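Why Does Mint Feel Cold?
The trick your tongue plays on you, and how to test it at your own kitchen table

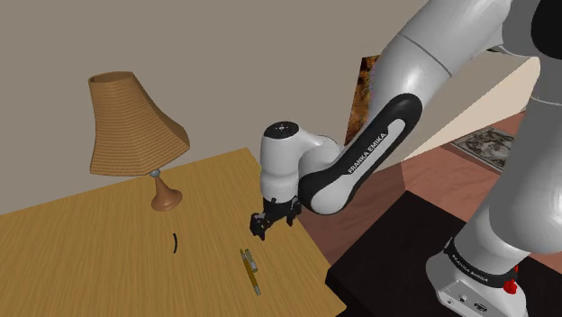 By Lemlem Gebru
Kids' Science Writer, Jekside

Pop a peppermint in your mouth and breathe in. Whoosh! It feels like you opened a window in February. But if you could slip a tiny thermometer in beside your tongue, it would tell you that your mouth is the same warm place it was before. So where did all that cold come from?

To find out, we need to talk about nerves.

Your tongue has more than one job

You probably know that your tongue can taste things. It has taste buds, which pick up sweet, sour, salty, bitter and savory (that last one is also called umami, and it's the yummy flavor in cheese and mushrooms). But your tongue can feel things too. It knows if soup is hot, if a cracker is crunchy and if a popsicle is freezing.

The feeling part is done by nerves. Nerves are like long, thin message wires that run from all over your body to your brain. Some of the nerves in your mouth have special sensors on them that notice cold. When you bite into ice cream, those sensors switch on and a message zips away: "Brrr! Cold in here!"

Meet menthol

Mint plants make a chemical called menthol. Menthol isn't cold at all. But it fits onto the very same sensors that notice cold, and it switches them on! Your brain gets the message and believes it. How could it know the difference? The message is just the same as the one from the ice cream.

The cold sensor even has a name. Scientists call it TRPM8. Some people say it "trip em eight," which I love.

Why water feels so icy after a mint

Menthol does something else that's really fun. It makes your cold sensors extra jumpy. After a mint, water that's only a little bit cool can feel as if it came straight off a glacier. The air you breathe in feels colder too, because it's usually cooler than your mouth.

Chili peppers do it backward

Guess what? There's a hot version of this trick! Chili peppers have a chemical called capsaicin (say it "cap-SAY-uh-sin"). Capsaicin switches on the sensors that notice heat, the ones that warn you when cocoa is too hot to drink. So a spicy pepper feels like it's burning, even one straight from the fridge.

Birds have that heat sensor too, but theirs hardly notices capsaicin. A parrot can munch on a hot pepper as if it were an apple! That works out well for the pepper plant, whose seeds get carried far away and dropped in new places.

Try it yourself

You need:
A peppermint candy or a fresh mint leaf
Two cups of water, left out until they are room temperature
A pencil and paper
A grown-up who knows what you're up to

1. Take a sip from the first cup. Write down how cold it feels, from 1 (not cold) to 10 (super cold).
2. Eat the mint slowly. Don't crunch it!
3. Sip from the second cup right away and give it a number.
4. Wait five minutes and sip again. Did your number change?

Ask your family to try it and compare. People's numbers can be really different, and that's fine. Please don't do this one with chili peppers, and keep your fingers away from your eyes after touching mint oil or peppers.

Questions from readers

Is toothpaste doing this too?
Yes! Lots of toothpastes have mint flavor with menthol in it. Spearmint has very little menthol, so it feels milder than peppermint.

Can you feel menthol on your skin?
You can. Your skin has cold sensors as well, and some muscle creams feel chilly for this reason.

Words to know

Capsaicin: the chemical that makes chili peppers feel hot
Menthol: the chemical that makes mint feel cold
Nerve: a part of your body that carries messages to and from your brain
Sensor: something that notices a change, such as heat, cold or light

Next time: why does pineapple make your mouth tingle?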